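Siltgate drill kit promises 2000 holes a charge. Buyers want to know in what.

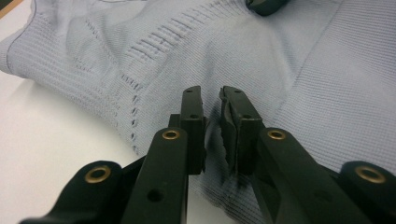

DUNHAM, October: Siltgate has put a new cordless kit on sale with a number printed large on the carton, and the number is already drawing complaints. The Diseck set, which holds a drill, an impact driver and a small circular saw, is said to drill "up to 2000 holes" on one charge of its bigger battery.

The carton doesn't say how wide the holes are. It doesn't say how deep, either, or what they are drilled into. A footnote on the side panel sends the reader to the company's website, where a second footnote says results depend on "material, bit, technique and conditions." That covers most of what happens when a person picks up a drill.

Kiprono Gachanja, product manager for the Diseck line, said by phone that the figure came from the company's own bench test. The test used a thin softwood board and a narrow bit, with a machine pressing the drill down at a steady rate. The best run reached 1659 holes. Asked how 1659 became 2000, Gachanja said the larger number was "a projection based on cell capacity" and that the words "up to" should be read with it.

Up to is doing a lot of work there. It would be just as true of 60.

Siltgate would not share the full test sheet. It also declined to say how many batteries were tested, or whether any of them had been through a season of use before the test began. Cordless packs lose some of what they hold as they age, and a fresh pack straight off the line is the kindest subject a maker could choose.

Jianguo Peng, who frames garages and decks outside Dunham, bought the kit in its first week. He has no quarrel with the drill, which he calls light and well balanced, and he likes the belt hook. The saw is another matter. Peng said it bogs down in wet lumber and that the battery gauge drops from three bars to one with little warning.

"I don't drill into balsa for a living," he said. "Tell me how many deck screws. Tell me how many cuts through a two-by-six. I can use that."

The saw's claims are harder still to pin down. The carton gives its no-load speed and nothing about cuts per charge. The store display says it "powers through framing lumber," a phrase with no number in it that anyone could check.

Then there is the torque figure on the impact driver. Siltgate lists 700 inch-pounds in one place on its website and calls it "max tightening torque." The printed manual uses the same 700 under the heading "breakaway torque." The two terms don't mean the same thing, and makers like the second because it tends to give a bigger number. Gachanja said the manual "may have a labeling issue" and would be looked at. He gave no date.

At the Jin hardware store, owner Kwan-ho Sin has sold the Diseck kit alongside two older sets and has mixed feelings about the carton. He says customers walk in repeating the hole count. A few have come back to argue about it, though he has taken no returns so far on the drill or the driver. One saw came back with a bent shoe, and Siltgate replaced it without a fuss.

Sin has started telling people to ignore the front of the box and look at the battery's watt-hours, printed in small type underneath the pack itself. Shoppers can't see it without opening the case, so he keeps one open on the counter.

The warranty deserves a slow read too. It runs three years on the tools, but the batteries are covered for one, and the charger is listed under "accessories" with a term of 60 days. Registration has to be done online. Buyers who skip it drop to a single year on everything except the charger, which stays where it was. The carton says "3-Year Protection" in red and leaves the rest to the leaflet.

Siltgate says a revised carton is being drawn up, and that it will name the bit size used in the test. Whether it will also name the wood, or go back to the count the bench test reached, the company would not say. Cartons already in stores will stay as they are.

The kit is on shelves now at Jin and other dealers in the area. A version with no batteries goes on sale later, with the same hole count printed on a draft of its label.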